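A Day at the Drudus Open House: The Fliseo Two-Arm Cell, Reviewed

November 2024
By the shop equipment desk

Drudus opened its demonstration hall to small manufacturers this month, and the main thing on show was the Fliseo, a two-arm bench cell meant for light parts handling. I run a small shop that does machining and finishing for other companies, and much of our labor goes into picking up a thin part, turning it over, and putting it down somewhere else. I went to find out if the Fliseo could take over any of that.

This review covers one visit. I had most of a morning with the cell, with an operator from Drudus on hand, and I was allowed to hand over parts and ask for changes. I have not had one in my own shop. Prices were discussed only in ranges, and I have left them out, as the quote depends on fixtures and on how much setup help you buy.

The hall

The demonstration hall is on the ground floor of the Drudus building, past the loading dock. There were 53 people signed in on the sheet when I arrived, and they had split us into small groups so everyone got time up close. That worked well. At bigger trade shows I usually end up behind three rows of people looking at a screen.

Two other companies had tables along the side wall. Blomqvist was showing storage racks and tote lifters, and Orudari had a software package for tracking jobs through a shop. I spent a few minutes at each. The Blomqvist racks looked solid and I took a brochure. Orudari's software may be worth a separate look, but it has nothing to do with the arms, and the two systems do not share data at present.

Coffee was in the next room. Parking was tight, so get there early if they run another one of these.

What you get

The Fliseo comes as two arms on a common base, with a two-finger gripper on each, a small camera at the wrist, a controller, and a hand-guided teaching setup. You teach a job by moving the arms through it yourself, and the cell stores the run. You can then play it back as recorded, or collect a set of runs and let the software build a routine that allows for parts that are not in exactly the same spot each time.

The second method is the one Drudus wants to sell, and it is the more useful of the two. It also takes longer. The operator said the plate-handling routine we watched was built from 357 taught runs. At the pace I saw, that is several days of someone's time. Drudus will do the teaching for you at extra cost, and I suspect most buyers will pay for it the first time and then learn to do it themselves.

The job we watched

The task was handling a flat metal plate with a raised round boss in the middle and an uneven outline. I was glad to see it. Demonstrations of this kind often use foam blocks or plastic cups, which tell me very little. A plate like this has notches and tabs along the edge and small holes in the flange, and there are only a few places where you can hold it square.

The main arm takes the plate between its fingers by the sides. The other arm comes in from above and to one side and puts its fingertips at the top edge. With a part like this, I would want that second contact for two reasons: it can steady the plate while the first gripper adjusts, and it gives the cell a way to nudge the part around without letting go.

The finger pads have a diamond pattern on the gripping faces. I asked about marking, as we do a lot of parts where a scuff on the face means a reject. The operator's answer was that the pads touch the edges on this job, and that softer pads can be fitted for finished parts. The boss on the demonstration plate was already covered in fine scratches, so it was no use for judging what the cell does to a clean surface. If finish matters to you, bring your own part and look it over before and after.
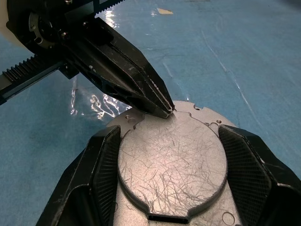 Grip and control

The grip is the strongest point of the cell. I asked the operator to stop partway through a run and let me push on the part with one finger. The plate moved a little under firm pressure and came back. There was no rattle in the fingers. For a part of this thickness I would trust it to hold through a normal move.

Force is set on the controller with a simple scale and can be changed at any step in a routine. I liked that. On the older gripper we have at our shop, force is one setting for the whole job, and we end up using the highest value that any step needs.

The fingers are chunky. They are faceted on the outside, which gives a bit of clearance, but there is a good deal of bulk close to the part. If your work sits in a deep tray or close beside other parts, measure before you buy. The fingers on the second arm came to a narrower point and would get into tighter places. Drudus offers both shapes, and they swap with hand tools. The operator changed a set while we waited and it did not take long, though the gripper had to be zeroed again afterward.

The fingers had small scuffs along the edges. On a gripper that sees daily use I would expect that, and I would rather look at a worn one than a new one at an event like this. Replacement fingers are sold in pairs.

The open gear rack

One thing I would want changed is the drive. There is a toothed rack out in the open behind the fingers, next to the hub. It makes the mechanism easy to inspect, and anyone can see how it works. In a clean room or at a packing bench that is fine. In my shop there are chips and fine dust on every flat surface by noon, and I would expect to be cleaning those teeth often.

I asked about a cover. There is a soft boot in testing, but it was not at the open house and there was no date for it. Until it is out, I would keep the Fliseo away from anything that cuts or grinds.

The work surface

The demonstration bench had a blue surface with clear plastic sheeting over it. The sheeting wrinkles a little and throws back a lot of light. I asked if glare gives the wrist cameras trouble, and was told that it can, and that the teaching runs should be done under the same lights and on the same surface you plan to use in production. That is useful advice, and I wish it were printed in the quick start booklet, which has one short paragraph on lighting.

If you are setting up a bench from scratch, I would use something matte. It would be one less thing to go wrong when the sun comes in through a side window in the afternoon.

Teaching it yourself

Each group got a turn at teaching. I did a simple pick and place with one arm first, then tried a two-arm move. One arm is easy. Anyone who has used a drill press could learn it in a morning. The arm is light to guide and stays where you leave it.

Two arms are harder. You have to think about where both are at the same time, and my first tries were slow and clumsy. I dropped the part twice. By the end of my turn I could bring the second arm in to the edge of the plate without bumping it, but I would not call the runs good. Drudus suggests throwing away the first 30 runs from any new teacher, and after trying it I agree with them.

The software side is plain and clear. Runs are listed in order, you can mark one as bad, and you can play any of them back at reduced speed. What I missed was a way to add notes to a run. When you are looking through a long list a week later, you will want to know why you marked number 19 as bad, and at present you have to keep that on paper.

Speed

The cell is slow. An experienced person at a bench would beat it easily on this plate. Drudus did not hide this, and they ran everything at normal working speed with no sped-up video on the wall. The case for it is that it can work through lunch and into the evening on a job no one wants to do, and that case may hold up if you have long runs of the same part. We tend to have short runs, and teaching time would eat most of the gain.

Noise is low. We talked at normal volume right beside it.

Who should look at it

I would send someone to see the Fliseo if they handle flat or awkward parts in steady volume, in a fairly clean area, and have one patient person who can be given the time to learn the teaching setup. Assembly and packing shops fit that best. Labs might too.

I would hold off if you cut metal in the same room, if your part changes every few days, or if you need speed. I would also hold off if finish is critical and you have not yet tried the softer pads on your own part.

For us it is a maybe. I have asked Drudus if I can bring in a box of our brackets for a trial, and they have agreed to run them with both finger shapes. We would like to see the cover for the rack before we go any further than that.

Good: firm grip, force set by step, easy one-arm teaching, fingers that swap quickly, quiet.

Not so good: slow, exposed rack, bulky standard fingers, no notes on taught runs, very little on lighting in the booklet.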